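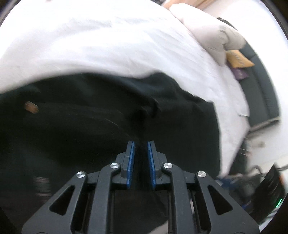
28/07/2022, Stirnberg, notes from the visit. Typed up on the train, sorry for the mess. Fuller version maybe next week.

Got in late, wrong entrance (use the one by the loading bay, the front door is locked during the summer). Teun Hoekstra met me and went straight to the service bench. Ans Willems came in halfway through with the log and did most of the talking after that.

What they run: hand-held grippers, the kind a person carries around and works with at home, laundry and bedding mostly, plus one arm in the back room that gets the same jaws bolted on. I was there for the upkeep side so that's what I wrote down.

**The gripper**

Dark gray body, two jaws, mirror image of each other. Each jaw hangs on an inner arm and a wider outer arm with a triangular hole through it. Round silver pins at the joints. Blue pads on the inside faces, finely ridged. Simple enough that Teun takes one apart while talking about something else.

Pads are the thing that wears. Black cloth is the worst according to Ans, sheds lint, and the lint packs into the ridges until the pad is more or less smooth. Then thin fabric slides out and the operator squeezes harder, which is how the arms get bent. Dust on the matte parts they don't care about. Dust in the ridges they do.

**Daily**

- stiff dry brush along the ridges, tip to base
- damp cloth on the pads, no alcohol (they tried it, pads went hard)
- open and close by hand, feel for grit at the pins
- check the tips meet level with nothing between them
- write it down, even if nothing was wrong

The last one gets skipped. Ans showed me a page with four blanks in a row and a look at Teun.

**Every 500 cycles**

Pads off, look at the back. If the glue line is lifting at a corner they swap both sides, never one. Mixed pads close crooked. Pins wiped, a touch of dry lube, wiped again. No oil anywhere near it, it ends up on somebody's sheets.

**Every 2000 cycles**

Full strip. Arms come off, laid out left and right on two trays so they don't get crossed. Left and right look interchangable when they're lying on a table, and somebody did cross them in January and the jaws closed at a slant for a week before it was caught. Trays are labeled now. Holes checked with a pin gauge, anything loose goes in the scrap bin.

The unit on the bench while I was there was at 1442, so between services, but it had come back with a complaint. "Drops socks." Teun put a strip of paper in the jaws and pulled, it came out easily near the tips and held further down. Left pad sitting low. He peeled it, cleaned the face, new pad from a drawer (Trultix supplies them, cut to size), pressed it in a little jig and set the thing aside to cure. Took about 2 minutes, not counting the curing. Didn't stay to see it tested.

**Setup before a session**

Lens first, then jaws. The camera has to see both tips and both pads with the gripper open and closed. If the mount has slipped the recording is no use however well the folding went, so they look at a live view before anyone touches a sheet. Dark fabric needs more light then you'd think. Also fast swings smear the whole background, so operators are asked to slow down when crossing the bed. Asked, says Teun.

**The arm in back**

Only had a short look. Groen controller, older than the rest. Same jaws, same pads, but a closing force limit set in software, so wear shows up differently: it just stops short and reports a grip it doesn't have. They catch it with the paper strip too. I asked about a sensor on the pads and Ans said Eneck had quoted for one and the price was silly.

**For us**

Copy the two trays. Copy the paper strip test, costs nothing. Our brushes are too soft, get the stiff ones. Our pad change interval is by calender and should be by cycle count, ask Ans how they log it on the hand-held ones, I forgot to.

Coffee was good. Train is pulling in, more later.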